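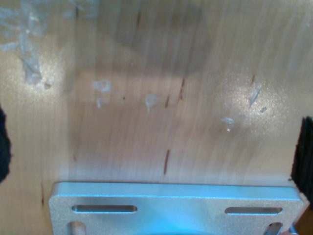 Wood surface with glare and a soft shadow.

Week 6: Why are some people morning people?

Okay, settle in. Last week we finished up on height, and I promised you something you could argue with your roommates over. So this week it's sleep timing, meaning when your body wants to go to bed and when it wants to get up, if nobody is making it do either one.

The word you need is chronotype. Write it down, it will be on the quiz. Your chronotype is your natural lean toward early or late. Most people sit somewhere in the middle, and then you get a tail of real larks on one side and real owls on the other. I'm an owl who teaches at 8:30 in the morning, so you can draw your own conclusions about how this room got scheduled.

Where does it come from?

Partly from your genes. Twin studies are the usual way in, same as with height. Identical twins share pretty much all of their DNA and fraternal twins share half on average, so if identical twins match each other more closely on bedtime, that points to genes doing some of the work. And they do match more closely! But they don't match perfectly, so there's plenty left over for everything else (light, jobs, kids, a neighbor with a drum set).

There isn't one "owl gene." Please don't write that on the exam, I take off points for it every year. Lots of genes each nudge things a little. A few of them, like PER2 and PER3, are part of the clock inside your cells, and rare changes in PER2 have been found in families where people get sleepy very early in the evening.

The clock itself

Your master clock is a small cluster of cells in the hypothalamus called the suprachiasmatic nucleus. Call it the SCN, everybody does. It runs on a cycle that's a bit longer than 24 hours in most people, so it has to be reset every day, and the main thing that resets it is light coming in through your eyes. Morning light pulls the clock earlier. Bright light late in the evening pushes it later. That one pair of facts will get you through half the homework.

Melatonin goes up in the evening as light drops. People talk about it like a sleeping pill, but think of it as a signal that says "night has started" -- your body takes it from there.

Age

Little kids tend to be early. Then the teen years hit and the whole thing slides later, usually peaking around the end of the teens, and after that it drifts back earlier for the rest of your life. So when your grandfather is up making coffee at 5 a.m., he's probably not trying to make you feel bad.

Social jetlag

This is the gap between your sleep on work days and your sleep on free days. To figure it out, take the midpoint of your sleep on each kind of night and subtract. Say you sleep midnight to 6 on school nights. Midpoint is 3 a.m. On the weekend you sleep 2 to 10, so the midpoint is 6 a.m. Your social jetlag is three hours, like flying across the country and back every week without the snacks.

The class survey

You'll be working with the Gralis data set, which Hamdia Gebremichael put together and cleaned up for us (thank her if you see her in the lab, it was a mess). It has 2,899 responses. For the homework you'll pull a random sample of 500, so your numbers won't match your neighbor's, and that's fine. If they match exactly I'm going to have questions.

Watch out for the Sunday night column. Some people filled it in as a work night and some as a free night, and you have to decide how to treat it and tell me what you decided. Either choice is okay with me.

Homework

Work out your own social jetlag from one week of sleep times. You don't have to hand in the raw times, just the answer and how you got there.

Make a histogram of sleep midpoints on free days from your sample.

Answer in a paragraph: if two roommates have the same chronotype, does that tell you it's genetic? Why or why not?

Read chapter 2 of the Ívar Hviid course reader before next time, up to the part on shift work. The section on naps is optional but I like it. Bring questions 1 and 2 to discussion, and leave the paragraph in the box by my door.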